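The Desk, Before I Got to It (and a Bit of During)

Okay, so I said back in April that I'd put up a page about the desk, and a few of you have been asking, so let's go. It's my wooden desk by the window, the one with the lamp, and for most of the winter it has been the place where everything lands when it comes through the door. Packages, shopping bags, mailing tubes, the cup I was drinking from when I opened the packages. I do sit at it! Just not very often, and usually sideways.

I'm keeping the notes short (for me) and grouping them by what I was dealing with, because I jumped around so much that the real order wouldn't make sense to anyone.

The tubes

Cardboard tubes are my downfall. I order prints, the prints come in tubes, I put the prints up or give them away and then I keep the tube, because it's a perfectly good tube. Hanan Sfeir, who shares the apartment wall with me and hears everything through it, asked if I was bowling. I was dropping tubes into the hall closet. Three of them were still out on the desk after that, two plain brown and a bigger one with blue lettering on it so faint I've never bothered to read it.

The plan for those is wrapping paper. You can get a short roll inside a tube if you twist it tighter first, and then the paper doesn't get that crushed edge. My sister-in-law Delia Buzatu does this with ribbon too, but she has patience and I have about a drawer and a half of ribbon in one big knot.

The bags

I had them propped against each other toward the back, which works fine until you take one away and the rest slide over. The white paper one with the green pine trees is a keeper, it's a nice heavy bag and I've used it for gifts twice and gotten it back both times. The yellow plastic one was stuffed so full it bulged. I'd been putting soft things in there, scarf, spare pillowcase, some felt pieces from the puppet thing, and then forgetting it wasn't trash.

Rule I made up on the spot: a bag can stay on the desk if it's going out of the house that same day. It lasted until dinner, but I still think it's a good rule.
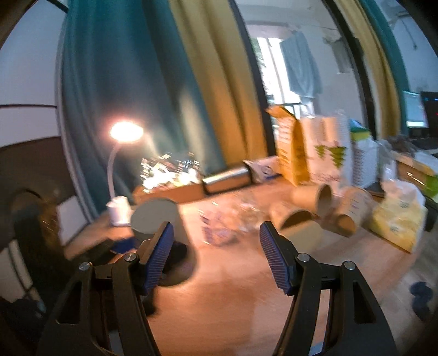

I also made the mistake of starting with the little stuff. Don't do this! Little stuff is a swamp. I spent most of one evening on the back left corner, under the lamp, where all the receipts and wrappers and twist ties and instruction sheets go to live, and when I looked up the desk was exactly as full as before and my tea was cold. Nelly Usuga told me later that she always clears the biggest thing first, so at least you get the feeling of having done something, and I switched to that and it went so much better.

The tall box

Biggest thing, then. The box had been standing open since I unpacked it, flaps up, and I'd been using it as a kind of chimney to throw packing paper down. Flattening it gave me back a real piece of desk. I cut the tape along the bottom with the kitchen scissors (the Onelon ones, which I know I'm not supposed to use on cardboard, Virgil) and slid it behind the bookcase with the others.

Virgil Ghiță would like it noted that he lent me a proper box cutter in the fall and that it's still in its sleeve. It's noted.

Cups, cloths, odds and ends

The gray cup stays. It's pens one week and coffee the next, and I rinse it in between. The blue cloth is for wiping the desk, so it gets to live near the cup where I'll remember it. Cards and slips of paper I now read once and then either pin up or recycle, and I found one in the pile for 16 dollars off at Hellell, expired, of course.

If you're wondering where the packing stuff goes when it isn't on the desk, I have a flat Flallico bin that slides under the bed. Tape, labels, the good tissue paper, bubble wrap folded in thirds. It was full before I started so I had to do the bin first, which took up a whole other evening and doesn't get its own section because it was boring.

The lamp and the curtains

Neither of these needed tidying but people ask about them more than anything else. The lamp came with the desk. The curtains are teal and mustard yellow, they're very tall, and I hemmed them by hand in front of the TV. Vidar Solheim thinks the yellow is too much. I love the yellow! In the evening with the lamp on, the wood goes a sort of honey color and the whole corner looks warm, even when it's a mess.

Next up is the hall closet, tubes and all, and I'd like to borrow somebody's step stool for the top shelf. Hanan, I'll knock first.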